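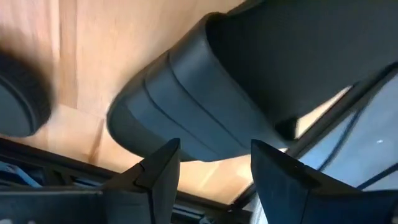

Figure 2. Wrist-camera view with the gripper fingers open and a dark gray rounded housing just ahead of them.

## 4. Can it put the shoes away?

I picked the shoe task because I lose to it at home every night. There's a pile of slides by my back door, there's a bin meant to hold them, and somehow the two never meet. So when we were choosing chores for the Hustisero project I argued hard for footwear (over laundry, which everybody does, and over dishes, which scare me), and this section is my attempt to say how far we got with it.

The task is easy to state. Slide sandals lie on a wooden tabletop, a plastic bin stands at the back, and the sandals have to end up in the bin. A person does this while talking on the phone. We give the job to two arms mounted on opposite sides of the table, each with a parallel-jaw gripper, and we ask the Amini policy to run both of them from camera input alone. No markers go on the sandals, and the policy never sees a model of one.

### 4.1 What the cameras get to see

I want to start with the wrist camera, as that's where most of my opinions changed. Going in, I'd assumed the wrist view would be the good one. It's close! It moves with the hand! And for the last little bit of a grasp it really is very good: the fingertips are always in the same part of the picture, so the policy can learn what "strap between fingers" looks like without having to work out where the hand is in the room.

The trouble is everything before that last bit. Look at Figure 2 again. You get wood, the fingers, and one big dark rounded housing that runs out of view at the top and right, and there's motion blur on the fingers and worse blur on the round thing at the left edge. I know that bench pretty well and I still need a second to get my bearings in views like this one. A policy that had only this to go on would be asked to make a plan from a patch of tabletop and some dark plastic. Dark gray fingers near a dark gray surface don't help either, and one of our sandal colors is black, so there are moments when contrast is something we simply don't have.

We tried training without the fixed camera anyway, partly out of stubbornness. The arms would make a lovely approach to nothing in particular, stop, and drift. With the fixed camera put back, the drifting mostly went away, and the wrist views went back to doing the job they're good at. If you're building something similar and can afford only one kind of view, I'd buy the fixed one first and be sad about the grasps.

### 4.2 Training and test setup

The training set has 500 demonstrations, all done by teleoperation at the same table. We stopped collecting in December 2021, mainly so that I'd stop adding "just one more" odd layout every time I saw a failure I didn't like. Demonstrators were told to work at a comfortable pace and to fix their own mistakes on the spot. That second instruction matters a lot more than I expected when I wrote it. A demonstrator who drops a slide and picks it up again has shown the policy something useful; a demonstrator who starts over has shown it that drops don't occur.

For testing we ran 102 trials. The layouts follow the Parnden sheet, our in-house list of starting positions, which has 5 families: sandals side by side, sandals crossed, sandals near an edge, sandals upside down, and sandals leaning on each other. An operator set up each layout by hand from a printed card, then stepped back. A trial ended when every sandal was in the bin, when an arm hit its force limit, or when both arms had sat still long enough that it was plain they had given up.

I should say what "in the bin" means, because we argued over it. A sandal counts if it's inside the rim and stays there when the gripper lets go. It doesn't have to be the right way up and it doesn't have to lie next to its mate. One of my coauthors on the Daneck side wanted pairs kept together, which is what you'd want in a hallway, and I talked everyone out of it for this round. I'm still not sure I was right. A bin full of mixed-up slides is a chore half done, and whoever opens it in the morning has to do the other half.

### 4.3 What worked

Side by side is close to solved, at least on our table and with our sandals. The arm on the near side comes down over the strap or the sidewall, closes, lifts, carries, opens. The motion is slow and a little fussy, and it made visitors impatient, but it gets there. Sandals near an edge went better than I'd guessed too. I had pictured them all on the floor.

The part I enjoyed most was recovery. Several times a gripper closed on air beside a sandal, came back up, shifted over, and tried again with no prompting. There is no retry logic anywhere in our code. I'm fairly confident this comes from the demonstrations in which people fixed their own misses, and when we held those demonstrations out of training, the second tries became rare and clumsy.

Sharing the table between the arms was fine more often than it wasn't. They mostly kept to their own sides. When a sandal was lying in the middle, though, both would sometimes start for it, hesitate, and back off, like people at a doorway, and in the bad cases they'd go on doing that until the trial timed out.

### 4.4 What didn't

Upside-down sandals were a mess. A slide lying on its strap wobbles when you push on it, and it offers the gripper a wide flat sole with nothing handy to pinch. Our demonstrators got around this by tipping the sandal with one finger and catching the edge as it came up. Amini learned the tipping. It did not learn the catching, or not dependably, so we have long recordings of a sandal being rocked back and forth by a very patient robot.

Crossed and leaning layouts failed in a different way. The gripper often took two sandals when it meant to take one, and that's fine right up to the moment the lower one slips out halfway to the bin. By our rule a slipped sandal is no failure if it gets picked up later. But if it lands against the bin wall on the outside, the arms can't reach in between without bumping the bin, and a bumped bin slides. We talked about taping the bin down. I voted against it, because my bin at home isn't taped down and I'd like these results to say something about a house.

There's also the matter of the hand getting in its own way. As a gripper settles over a sandal it covers part of what the fixed camera needs to see, and it does so at the exact moment the wrist camera is closest and has the least context. Table views from mid-task show this well enough. One black slide may already be lying in the bin while the right gripper has hold of another, with that same gripper covering the upper end of the green one beside it. Ask me which sandal should go next and I'd answer right away, because I remember what was there a moment ago. Our policy has a very short memory, so anything covered is pretty much gone for it.

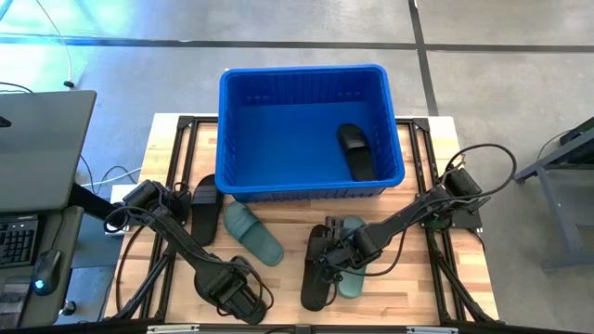
Would I let this system tidy shoes in a home today?

I wouldn't, because it still needs a person close by to rescue dropped or overturned sandals, and that person could put the shoes away faster.

### 4.5 So is the chore done?

My own feeling is that we have a machine that can do the middle of the chore. The beginning (finding the shoes, getting to them, turning the awkward ones over) and the end (pairs together, bin where it belongs) are still ours. I was hoping to write a braver paragraph here, and I've deleted a couple of braver versions.

I'm more upbeat about the next step than that sounds. A longer memory is the obvious thing to try, and we already have the recordings for it, so it costs us training time and no new teleoperation. A third view from the back of the bin might help with covered sandals, though I'd want to see the memory result first so we know which change did what. And for the upside-down family I'd like to collect a small batch made up only of tip-and-catch, done slowly, with the second arm allowed to hold the sandal still. Our demonstrators used one arm for that step out of habit, and I never thought to ask them to use the other.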